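Trays, again

Quick one as the kettle's on and I've got to be out by 3.

I've gone tray mad. Started in February when I got fed up of rings on the white table — mugs, glasses, the oil bottle, all of it. Scrubbed at one of them for nearly 20 minutes with bicarb. Still there if you know where to look. So, rule: anything with liquid in it goes on a tray. Steel for preference. The bamboo one from Drevis warped after 2 goes in the sink and went in the shed.

Steel with a proper lip is the thing. Drips stay put, you tip it in the sink, wipe, done. Rounded corners too, becuase crumbs get stuck in square ones and you end up poking about with a cocktail stick.
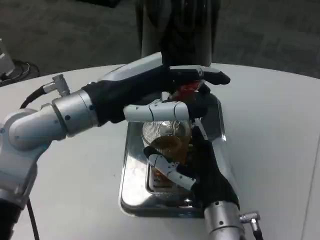 Plain clear glass is what I reach for now as well. Had a set of Vama tumblers with a gold band, lovely for a month, then the band went patchy. Clear ones you can see if they're clean. The 240 ml size does for water, juice, a bit of wine if the good ones are in the wash. Or for dropping odds and ends in, hair ties mostly.

Things still to sort — somewhere to keep the trays when they're not out (behind the toaster is not working, they slide), and a smaller one for the bedside. Clolline do one but the postage is daft. Might try the market.

Right, kettle. More on the shelf saga next time, if the brackets ever turn up.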